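Paper day at the Etley office: 11 sacks gone, one blue basket to go

April 22, 2024

I walked over to the Etley community office this morning expecting to drop off my newsletter copy and leave. Two hours later I was still there, talking about receipts. It's the spring paper clear-out, and if you've ever rented the hall, signed a kid up for swimming or paid for a garden plot in Etley, there's a fair chance your form has just met its end!

The office is moving its records over to Coppens, the new filing setup the town picked last year, and everything old enough to go is going. Hanneke Lambrechts, who runs the front desk, told me they started with 3260 sheets on the list. Those were the ones somebody had bothered to log. Then there were the drawers (oh, the drawers), full of till slips, carbon copies, sign-up forms for trips that left years ago, and a truly impressive number of envelopes with nothing in them.

Most of it went through the shredder last week and out the door in 11 sacks. What's left is the awkward stuff, the bits that were torn up by hand or had gone too crinkly to feed in, plus a big nest of strips that never made it into a sack. So now it's a floor job.
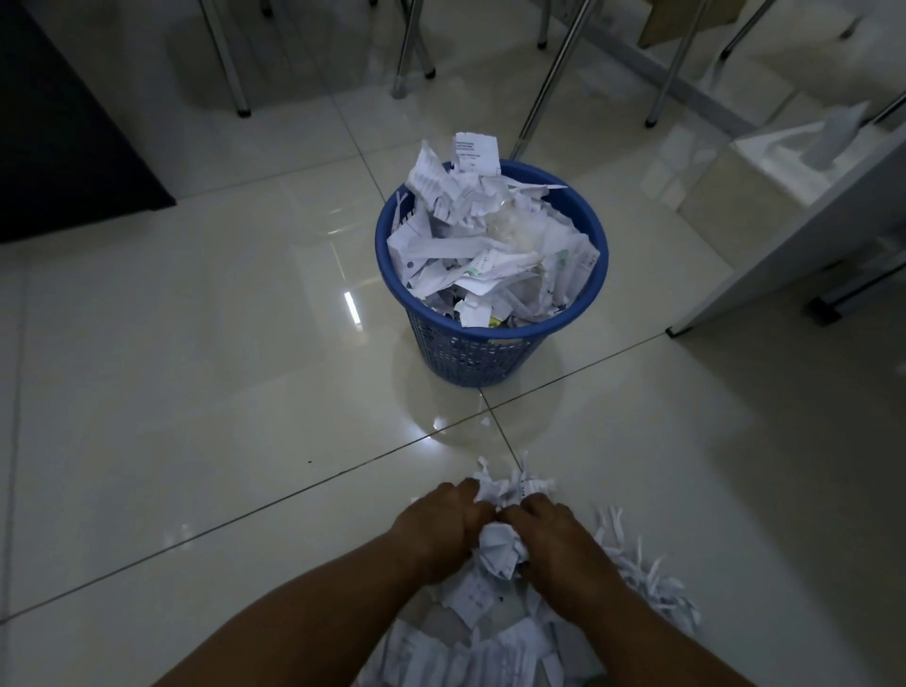
Squeezing loose paper into a ball beside the full basket, with a heap of strips still on the tiles.

I had always figured shredded paper was the easy part. You shred it, you bin it, you go get coffee. But strips are a pain! They fluff up, they cling to your sleeves, and a pile you'd swear would fit in a shoebox takes over half a room. Hanneke's rule is to wad everything up first, as tight as you can get it, and only then put it in. She also likes a few bigger pieces wrapped around the strips so the whole thing holds together like a snowball.

I tried one. Mine sprang open right away and I got a look.

The other rule is that plastic comes out. The mill at Plullberg takes the town's office paper, and it will take shreds too as long as they're bagged, but wrappers and window envelopes are a no. I was told a load got turned back in April of last year over exactly that, and people at the office are still a little sore about it. If you're doing your own clear-out at home, please check for the clear plastic stuff. It hides really well in white paper.

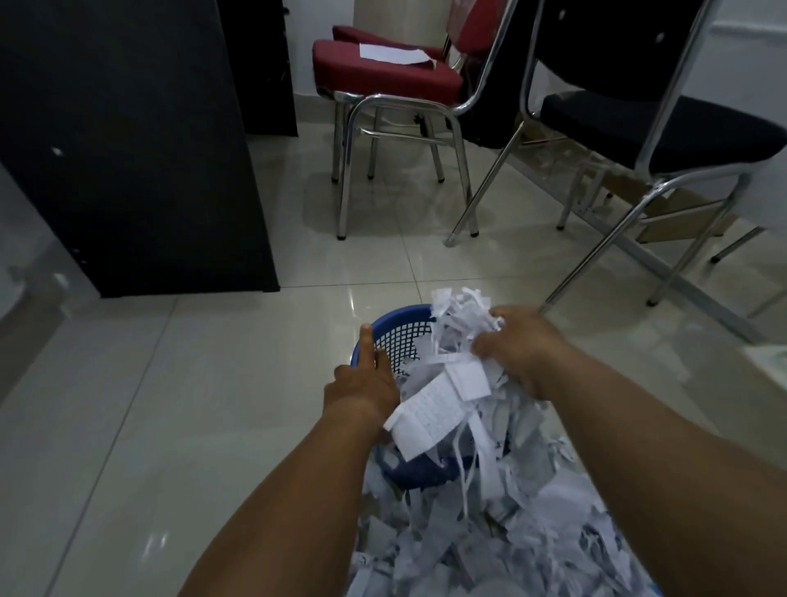 One hand on the rim, the other down in the paper.

Pushing down helps, up to a point. Anyone who has shared a kitchen with teenagers knows the method: you lean on the trash until it's technically not full anymore. Paper pushes back more than pizza boxes do, though, and I do wonder how much time we all spend in this life cramming one more handful into something that should have been emptied already. I asked whether a bigger basket might be the answer. The bigger basket is apparently holding the office umbrellas and has been for ages.

If you have paper of your own to get rid of, the office is opening the shredder to residents for 10 days starting tomorrow. It's free for the first box, regular moving-box size, and you can stay and watch it go through if it's bank papers and you'd feel better that way. Take out the binder clips. Staples are fine, the machine is a Dimska and it eats them. Last spring 252 households used the service, and the line was longest right after lunch, so go early if you can. Bring your own bag if you'd like to take the shreds home, as they're great for packing dishes and a couple of the garden plot folks swear by them in the compost.

One thing I'd add, as somebody who once shredded a car title by accident: sort at home, at a table, with good light. Don't sort in line. You'll rush it.
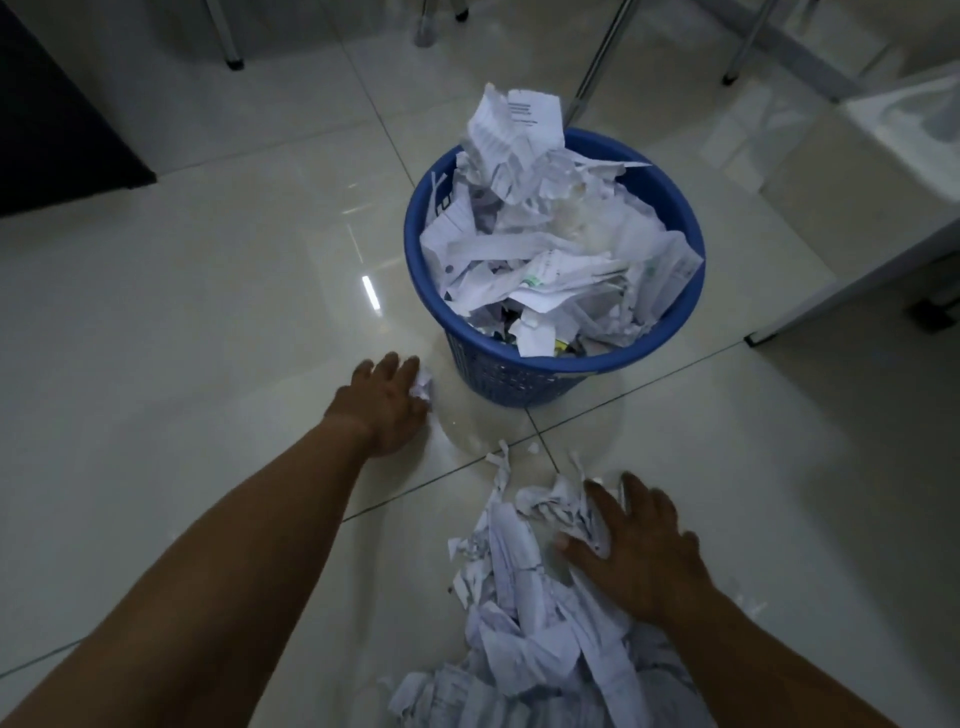
Hanneke Lambrechts said that the mix-ups she sees are nearly always birth certificates and warranty cards, tucked inside a stack of old bills, and that she would much prefer people came back a day later with half the paper than had to call her about a lost one. She asked too that boxes not be left outside the door overnight, even taped shut, and said anyone who can't carry theirs in should ring the bell and wait a minute.

The side door is the one to use, by the bike rack. My newsletter copy, by the way, went home with me again in my bag. I'll bring it by tomorrow, and I'm keeping it in a folder marked DO NOT SHRED.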